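Plolstead Outdoor Handling Set
Data card, revised February 12, 2024

Maintained by Shahla Tabrizi and Adelmo Marras. Complaints go to Shahla. Compliments have not yet required a procedure.

What this is

Plolstead is a set of 115 recordings of people doing ordinary jobs by hand while holding a gripper tool with a camera on it. We collect them to train a policy that picks things up, carries them and puts them down without making a speech about it. Each recording is one person, one task, one attempt. Of these, 54 were made outdoors, and they are the reason this card is longer than the last one.

The indoor recordings are well behaved. Lighting is even, the floor stays where it was and the markers track. Models trained on them alone did beautifully at the bench and then went to pieces in the yard, so in August we took the kit outside and let the sun have its say.

What the camera gets

The lens is very wide and the picture comes out as a circle with black corners. Straight things near the rim bend. We store the frames as recorded and ship the calibration next to them, in the folder called lens. If you flatten the frames before training, please say so in your results, as Gaetano Bellini spent a week comparing numbers that could not be compared.

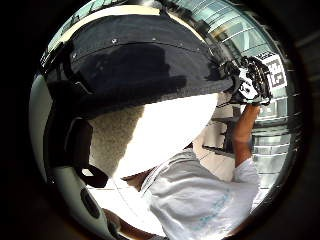 3 min read

Outdoor frames look like this more often than we would like: a helmet the size of a small planet, a face burned to plain white, and a marker bent by the lens up by the hand-mounted device. We kept frames of this sort. A policy that has only met polite exposure will not enjoy its first glass building.

The burned-out faces are overexposure and nothing else. Please don't count them as anonymization. A face that is white in one frame may be perfectly readable in the next, and the blurring pass runs on every frame regardless of how hopeless it looks.

Folder layout

video - one file per recording, no sound
poses - gripper position over time, with a confidence value per frame
lens - calibration, one file per camera
notes - whatever the operator typed afterward, spelling untouched

Labels

Every recording has a task name, a start and an end, and a grade from 1 to 4. A 4 means the task was done cleanly. A 1 means the object ended up somewhere, and we leave it at that. Valentin Jacquet graded the outdoor half and is stricter than the rest of us, so don't read too much into a 3 outdoors against a 4 indoors.

Known problems

Pose confidence drops when a marker slides toward the rim of the circle. Filter on the confidence value before you write to us.

Helmets get in the way. Large ones can fill half the view when the operator stands close, and the helmet mask we tried also removed several gray buckets. It has been retired.

Exposure was left on automatic for the whole August session. Natalina Sartori argued for fixing it by hand and was outvoted. She has asked that this be recorded.

2 recordings have no pose file. They are listed in notes and should be skipped by the loader, which currently crashes instead.

Use

Good for training and testing grasping under bad light. Poor for anything involving faces, people counting or fine color. The Garus loader reads the set as it stands; the older Trollier one needs the lens files renamed first, and there is a script for that in the tools folder. It prints a great many warnings. They can be ignored, apart from the last one.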